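Clokgate quiere enseñar a recoger la mesa a una máquina, demostración a demostración

Redacción - Tecnología

La empresa Clokgate ha empezado a grabar demostraciones para Zirkine, un sistema de aprendizaje que, según sus promotores, acabará ordenando mesas de oficina sin que haya que programarle cada gesto. El método es conocido en el sector: una persona sujeta una pinza de mano equipada con cámara, hace la tarea y el sistema intenta aprender de lo grabado. La compañía habla de "recogida de experiencia". Lo que este periódico encontró en una mañana de visita fue un trabajo lento y repetitivo, cuyo resultado está por demostrar.

Cada operador trabaja en turnos de 24 demostraciones, con una pausa obligatoria entre uno y otro. La tarea va escrita en una hoja: acercarse a la mesa, abrir los dedos, coger, soltar, retirarse. Si la mano duda o corrige a medio camino, la toma se marca y pasa a revisión. Los objetos cambian de un turno a otro. La mesa, por ahora, sigue siendo la misma.
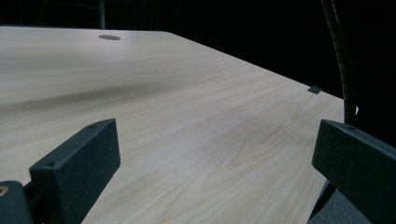
Una cifra redonda y pocas explicaciones

Clokgate asegura que Zirkine completa la tarea en el 98 por ciento de los intentos. El dato figura en la presentación que la empresa reparte a posibles clientes y procede de sus propias pruebas. No consta cuántos intentos se hicieron, ni si la prueba usó objetos que el sistema no hubiera visto antes, ni quién decidió qué contaba como tarea completada. Preguntada por estos tres puntos, la empresa remitió a un informe técnico que todavía no ha publicado.

Rosalind Castellanos, responsable de las grabaciones, defiende que el ritmo es el adecuado. "Preferimos pocas tomas limpias a una montaña de tomas malas", dijo. Admite, sin embargo, que 19 de las grabadas en el primer turno del lunes acabaron descartadas, casi todas por movimientos demasiado bruscos. No es un detalle menor. Si la mayor parte de un turno va a la papelera, el coste de cada ejemplo útil se dispara, y ese coste tampoco aparece en la presentación.

Queda además la cuestión de la variedad. Una mesa de laminado claro imitación madera, con su pasacables junto al borde del fondo y un fondo casi negro detrás, se parece poco a la oficina de cualquiera, con ventanas, papeles y gente que pasa. Castellanos responde que las grabaciones en otros espacios empezarán en octubre, en las instalaciones de Ranasinghe, y que esta fase sirve para fijar el procedimiento. Puede ser. También es la fase de la que ha salido el 98 por ciento.

El contrato con Zenley, primer cliente anunciado, prevé una prueba en sus oficinas antes de cualquier compra. La empresa compradora no ha querido precisar qué resultado le parecería suficiente. Clokgate, por su parte, habla ya de llegar al 99 por ciento, aunque no aclara con qué medida. Pasar de una cifra a otra suena modesto - un punto, nada más - pero supone reducir los fallos a la mitad, y con una sola mesa es difícil saber qué fallos se están contando.

Los operadores siguen entretanto con lo suyo. Aproximan la pinza, la separan, vuelven a la posición de partida y esperan el aviso para repetir.

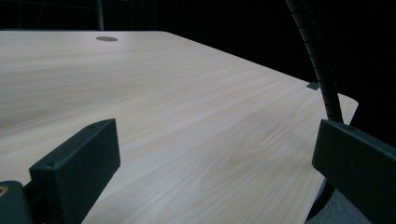

Noemi Pennington considera que el problema no está en la pinza ni en el número de tomas, y que mientras la empresa descarte los movimientos torpes el sistema no verá nunca cómo se sale de un error. A su juicio, esas grabaciones deberían conservarse aparte y utilizarse, al menos, en las pruebas. "Un robot que solo ha visto aciertos no sabe qué hacer cuando se le cae algo", añadió.

Clokgate no ha dicho si guarda las tomas descartadas.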